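生活環境実習Ⅱ 配付資料
第9回 寝室の整え方と布製品のたたみ・収納

1 本回の位置づけ
前回までに扱った洗濯と乾燥の工程を受け、本回では乾いた布製品をたたみ、分類し、収納場所へ戻すまでを扱う。対象は毛布、掛け布団カバー、タオル類および普段着とする。浴室まわりの布製品は次回に譲る。

2 到達目標
(1)布の大きさと厚みに応じて、たたみ幅を決めることができる。
(2)寝台の上面を作業面として用いる際の手順を説明できる。
(3)収納先の奥行きを測り、記録票に正しく記入できる。

3 用語
本資料において「仕上げ幅」とは、たたみ終えた布の長辺の寸法をいう。「輪」とは折り山の側、「耳」とは布端が重なる側を指す。収納時は輪を手前に向けることを原則とする。棚から一枚だけを引き出す際に、下の布が崩れにくいためである。

4 作業面の準備
寝台を作業面とする場合は、先に掛け布団を平らに広げ、カバーの四隅を中の布団に合わせておく。中身が片寄ったまま作業を始めると、上に置いた毛布が傾き、折り目がずれる。格子柄のカバーは、升目の線を折り目の目安として利用できる。ただし布団のふくらみによって線は曲がって見えるので、寸法の確認には必ず巻尺を用いること。

5 毛布のたたみ方
手順1 毛布を広げ、長辺を二つに折る。折った後、手のひらで中央から外へ空気を抜く。
手順2 短辺を三つに折る。仕上げ幅は、実習室のVindemo棚に収める場合、84cm以内とする。
手順3 奥行き33cmに合わせてさらに折り重ねる。厚手のものは最後の折りを省き、下段に置く。
手順4 上面のしわを伸ばし、耳の側をそろえる。

6 分類と仮置き
たたみ終えたものと未処理のものは、同じ寝台の上でも位置を離して置く。毛布の下に別の布を重ねたままにすると、後者のたたみ残しを見落としやすい。衣類は毛布と別にまとめ、Hamexの仕分けかごに移してから着手する。

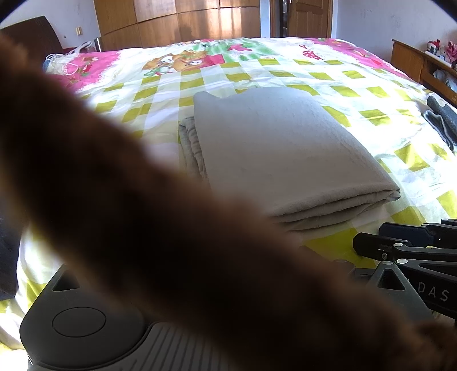 7 点検の観点
・重ねた布の端がそろっているか。下の布の端がはみ出していないか。
・丸まった衣類が作業面に残っていないか。
・濃色の衣類と淡色の寝具が直接触れていないか。色移りのおそれがある組み合わせは、洗濯表示を確認のうえ別に収納する。
・柄物のカバーは、表裏と上下の向きが正しいか。

8 収納
季節外の毛布はMuriithi収納袋に入れ、袋の外側に品名と収納した月を記す。圧縮は行わない。防虫剤を使用する場合は布に直接触れさせず、種類の異なるものを併用しない。

9 提出課題
各自、自宅または寮の寝具から一点を選び、たたむ前後の寸法、折りの順序および収納場所を記録し、考察を加えて2000字以内で提出すること。記録票はZidach書式を用いる。寸法はcm単位とし、測定箇所を略図に示す。提出先は実習準備室前の提出箱、締切は次回授業日の午前9時とする。

備考 実習時は爪を短く整え、指輪および腕時計を外すこと。貸し出した巻尺は、終了時に番号順に返却する。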